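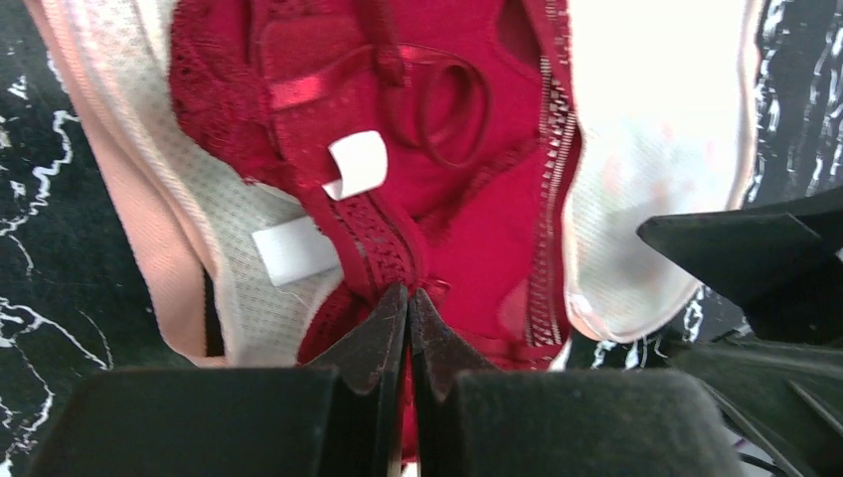 Figure 3. Grasp on a lace trim strip in the intimate apparel pile, wrist view. The red bra, the pale pink one to its left and the white garment to its right overlap on the work surface.

4.2 Sorting small garments

Towels and T-shirts have become the standard test for household laundry work, and for good reason: they are large, flat and forgiving. We wanted to know how the same pipeline would do on the part of the basket that most groups set aside. Bras and other small garments combine nearly everything that makes cloth hard for a machine. They have straps that form loops, stiff edges next to stretchy panels, and several layers that can look like one from above. We think they are a wonderful test case, and we would love to see more labs take them up.

The task was to lift one garment at a time out of a mixed pile and set it down in a clear area, with no other garment coming along. Piles were built by hand from the Kaimal set and changed between trials. The policy was the one described in Section 3, with no retraining for this category.

Choosing where to grasp was the hardest part. Our first planner, Birkska, looked for the highest point in the depth map, and in these piles the highest point was often a strap. Grasping a strap loop is risky, as a neighboring garment may be threaded through it. The second planner, Nultudach, scores each candidate by how much the cloth around it looks like a single layer with a free edge. It strongly prefers trim. Figure 3 shows a typical choice: the fingertips close on a narrow scalloped strip at the center of the red bra, well below the satin loop, and the lace bunches a little between the tips.

We were delighted by how well this worked on lace. An open pattern gives felt-covered fingers plenty to hold on to, and the grip can stay light. The same texture has a cost, though. A few loose red threads can be seen at the pinch point in Figure 3, and we now log thread condition by eye for every garment before and after a session. Anyone planning a home trial should do the same. A machine that sorts the wash neatly and wears it out is of little use.

Bright reflections were a second source of trouble. White fabric under our lights loses most of its detail in the wrist view, as with the white garment in the figure, and the scoring network then has very little to work with at that garment's border. The metal zipper beside it adds a row of bright points. Nultudach was wrong about layer boundaries far more often in such regions. Kamarul Sinaga suggested dimming the lamps and taking two exposures per view, and this removed most of the errors at almost no cost in time.

Can a robot do this chore yet? In a lab, with a patient operator nearby, it can do a good share of it, and that is a much better answer than we expected when we began in June. Three problems remain open. Hooks still catch on mesh, tangled straps still need a person, and we have no reliable way to tell a lining from the garment under it before the lift. The Sukska tactile pads, discussed in Section 5, look very promising for the last of these.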